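Minutes, towel cell fault review, Bretbridge workshop, April. I typed these up from my own scribbles, so shout if I've got something wrong and I'll fix it before they go to the Tresthorpe people.

**1. What happened**

We started with the stop during the towel folding runs. The Mockus log has the left arm still closing its gripper after the pause button was pressed, and it kept closing for 2 seconds. That's way too long! Everyone agreed it counts as a safety matter even though no hands were near the table at the time. It was run 196, and the runs before it have nothing odd in the log (I went back through them twice, with a lot of coffee).

We spent a good while on whether the starting layout was to blame. I said no, and I'm sticking with it. The towel goes down flat between the two arms, basket and bin stay in the back corners, and none of that should change how a pause works.
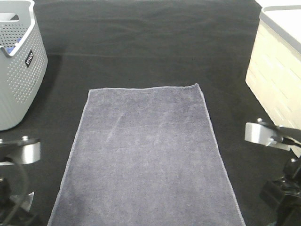
*Towel laid out flat, an arm on either side.*

**2. Likely cause**

The pause signal goes through the Plallov controller, and the controller seems to finish whatever grip command it already has before it listens to anything else. So a pause in the middle of a squeeze gets parked in line behind the squeeze. The big red stop cuts power and doesn't care about any of this, which we checked again during the meeting (it's fine, and loud).

There was some back and forth about whether bunched fabric makes it worse. My feeling is yes, a bit: with a thick wad in the fingers the grip takes longer to reach its target, so the pause waits longer too. We don't have the numbers to back me up yet. I'd like to look at grips like this one, with the towel folded up around the finger, and compare them with a single layer. 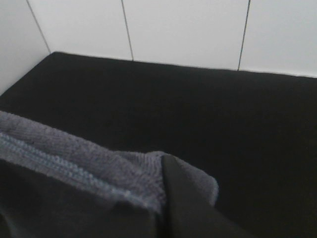

**3. What we agreed**

- Pause button gets a label saying it is NOT a stop. Red button only if anyone needs to reach in.
- Grip force limit drops to 20 percent until the controller is fixed. Folding will be sloppier and we can live with that.
- I'm rerunning the pause test on both arms, 67 presses each, half with the towel bunched and the rest with it flat. One arm gets an extra bunched press, before somebody writes in about the odd number.
- I'm also writing to Plallov tonight with the log attached.

**4. Left over**

The question of a light on the table to show when the arms are live got pushed to next time, as did the spare gripper pads. We broke up at 4:40 and I locked out the cell on my way past.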